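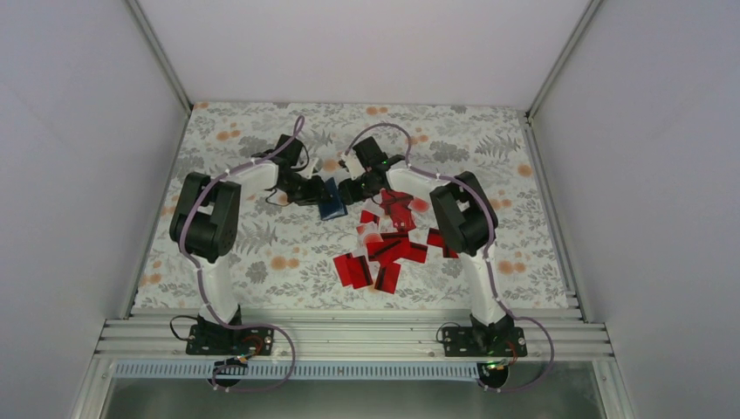 Figure 2. Dark blue flat packet with the floral sheet (covering C) on the work surface.

4.2 Bench covering and packet contrast

The second set of trials dealt with the covering of the work surface and its effect on how quickly a small flat packet can be found by eye. Three coverings were compared: plain off-white cotton (A), a narrow grey stripe (B) and the floral sheet shown in Figure 2 (C). All three were bought as ordinary bed linen from the same supplier in Ruridberg and cut to fit the bench at Treltlow. The coverings were washed twice before use to remove the finish, then ironed.

Covering C has an off-white ground with grey foliage and soft orange blossoms. The print does not repeat at a short interval, so a packet laid down at random may fall on bare ground, on a fern leaf, or across the edge of a blossom. The orange motifs differ in strength. Some are well marked and others are faint enough to be missed at first glance. The grey motifs are lower in contrast but take up more of the cloth, and it was these that gave most trouble with the paler packets.

The walls on three sides of the surface are plain and were left unchanged throughout. Their pale grey-lavender colour is close in lightness to the ground of all three coverings. An earlier set of trials had used darker walls, and readers lost time each time they looked from wall to cloth. Those results are not included here.

Packets were of the flat, sealed kind used by Hoxha for small spare parts. Four colours were tested: dark blue, mid grey, cream and dull orange. A packet was placed, the shutter in front of the bench was lifted, and the reader named the nearest of nine marked zones. The time was taken from the lifting of the shutter to the first word spoken. Each colour was placed 30 times on each covering, with the order shuffled between readers.

Dark blue was found quickly on all coverings, and the median time on C was no longer than on A. Mid grey was slower on C than on A or B, chiefly where the packet lay over foliage. Cream was slow on all three. Dull orange gave the widest spread: on A it was the fastest colour after dark blue, while on C several readers named a zone that held a blossom and no packet. Wrong answers of this type were counted separately and do not enter the medians. The longest single time, 340 hundredths of a second, was for a cream packet on C.

Creases were a further source of error. A ridge in covering A throws a thin shadow that can be taken for the edge of a pale packet, and the same ridge in C is largely hidden by the print. For this reason the coverings were pulled flat after every 20 placements. The metal rails at the left and right edges of the surface were not treated as part of the search area.

For benches where only dark packets are handled, the choice of covering appears to matter little. Where colours are mixed, we would avoid any print that shares a hue with the stock. Section 4.3 repeats the comparison under the dimmer evening lighting of the Skidstead store.

Home | Contents | Methods | Tables | Contact

Reader comments (3)

Was covering B laid with the stripes running across the bench or away from the reader? I can't find it in the methods.

Stripes ran away from the reader. It will be added to Table 3 in the February revision.

We had the same problem with cream envelopes on a white counter. A green cloth cured it.

Related items

Fold marks and false edges on cotton coverings
Packet colour codes in small parts stores
Wall colour and search time at enclosed benches
Evening lighting in the Skidstead store: first results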